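Corela by Tallo
Task planning and perception software for one-arm and two-arm tabletop cells

Overview

Corela is the part of your cell that decides what to do next. It takes in the camera views, works out which objects are on the table and where the containers are, and hands each arm a short list of moves it can carry out without getting in the other arm's way. If you have ever spent an afternoon nudging waypoints because somebody set a basket down a hand's width from where it used to be, you will understand why we wrote it!

It started life as an in-house tool. Ebise Alemayehu wrote the first planner for our own test benches, and after a while the people visiting our shop were asking more questions about her software than about the hardware we were trying to sell them. So we cleaned it up, gave it a proper installer and a manual (a real one, with an index), and here we are.

What you get

The Corela planner, for one or two arms
The Corela viewer, which shows live camera views next to the current plan
The Prollimik object library, with shapes and starter grasps for common blocks, balls, cups and trays
Two seats for the editor, where you write and change tasks
Email support from the people who wrote the code

Perception

Corela works with fixed cameras set beside or above the table. You can teach it a new object by placing it in view and drawing a loose outline in the viewer, and you can give it any name you like. Plain white tables are the easiest to begin with, though a few smudges and scuffs won't bother it. See-through items are harder, and we would rather tell you so now: a tinted cup is usually fine, while very clear glass may need a second camera view and a little patience.

Containers get their own treatment. Open weave and lattice can confuse a depth reading, so for baskets Corela follows the rim first and then fits a floor inside it.

Planning at the table

Tasks are written as goals, in everyday words picked from a menu. "Purple block in basket" is a complete task. The planner chooses the arm, the grasp and the path, and it checks the plan again each time a new view comes in – so you can move the basket between runs and leave the task file alone.
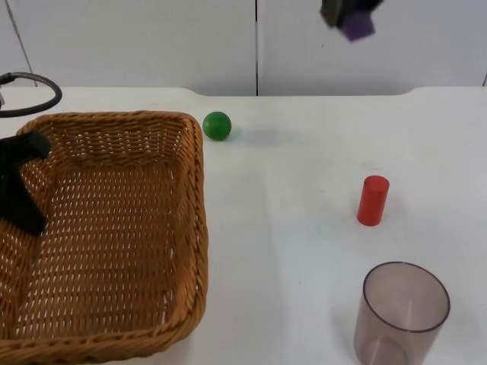

Basket, green ball, red cylinder and cup, with a purple block held up by one gripper.

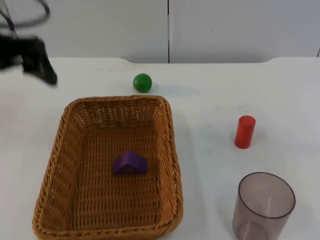
Two arms, one workspace

Most of the questions we get are about this, so let us go into it a bit. Corela keeps a reserved zone around each arm and its cable, and those zones travel with the plan. When both arms want to reach into the same container, one is given the right of way and the other waits at a spot you choose. You can set a preferred arm for each object, or leave it on automatic, which is what we do on our own benches.

Every run is saved as a log you can scrub through, with the camera view on one side and the planner's choices on the other. The viewer keeps your last 1,000 runs before it starts clearing out the oldest, and any run you star is kept until you delete it yourself.

Requirements

Cameras: 1 minimum, 4 maximum
Arms: 1 or 2, each with a two-finger gripper
Computer: a separate desktop machine for the planner is recommended
Network: wired connection between the planner and the arm controllers

License and updates

A Corela license covers one cell and includes 18 months of updates. When those run out the software keeps working just as it did, and you can renew whenever it suits you. Schools and teaching labs should write to us before ordering, as we have a separate price list for them.

The next update is planned for February and adds task import from Đặng, for customers who are moving over older projects and would like to bring their work along with them.

Page last updated 25 October 2020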